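Septiembre, por la noche

Segundo día con las dos pinzas de mano. Ayer solo llegamos a calibrar. Hoy hemos grabado 174 tomas con cada una, 348 en total, y he acabado con la muñeca cargada.

La lista de objetos la había preparado Wing-sze: 11 paquetes de comida, casi todos con envoltorio transparente o brillante. En la mesa rígida las dos se comportan parecido. Sobre tela cambia todo, porque el paquete se hunde y los dedos empujan el tejido antes de cerrar. Por eso pasamos a la cama después de comer.

Gudrun quería empezar por los envoltorios brillantes. Yo preferí el paquete azul claro, el de las cuatro piezas marrones, que es plano y tiene el borde inferior recto. Si los dedos entran demasiado abiertos, el de la derecha se queda corto. Me pasó 8 veces seguidas hasta que bajé la velocidad.

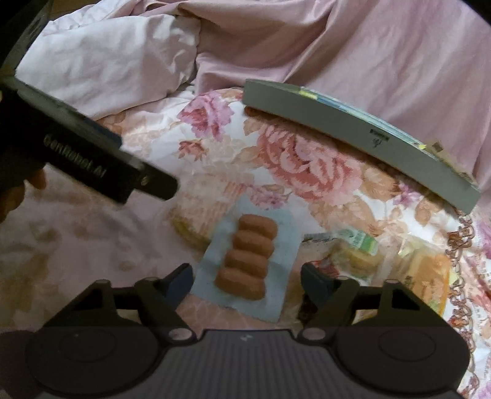

Notas para mañana

Revisar el cierre de la pinza que llevaba yo. Al principio del recorrido va suave y al final se endurece. La otra, la que pone GenRobot.AI en el lateral, no la he usado lo bastante para opinar. Pin-yu dice que cansa menos.

Acordar con Hsin-yi cómo anotamos los agarres a medias. Ella los cuenta como fallo y yo como válidos si el paquete se levanta de la tela. Con dos criterios la comparación no sirve.

Repetir las últimas tomas de la tarde. Acercábamos las dos pinzas al mismo tiempo y se estorbaban.

Escribir a Postska por los dedos de repuesto. Llevan desde agosto sin contestar.

Pasar los datos al disco de Chuang antes de borrar nada. He dejado la copia a medias y me voy a dormir.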